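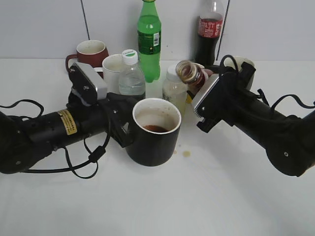 3.2 Vessels and surface

All transfers were made over a white tabletop set against a plain wall, which keeps small spills of dark liquid easy to find. Vessels differ mainly in mouth width and wall material. The mugs are wide and opaque, so the level inside can be judged only from above. The jars are glass with a threaded rim, and the thread tends to hold back the last of the liquid and release it late, as Medeiros and Tripathi noted for coffee and syrup. Containers not in use remain in a row along the back of the table.

Figure 2. Containers at the back of the table, including plastic bottles, a yellow cup and a glass Nescafé bottle.

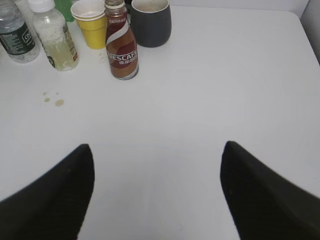

Nested cups are treated as a single vessel, and capped bottles are excluded from the pouring count. The set comprises 763 transfers, of which 600 were between a jar and a mug. Spills were logged by position relative to the receiving rim and by the larger dimension of each drop. Drops lying apart from one another were entered separately. The surface was wiped after logging, before the next transfer.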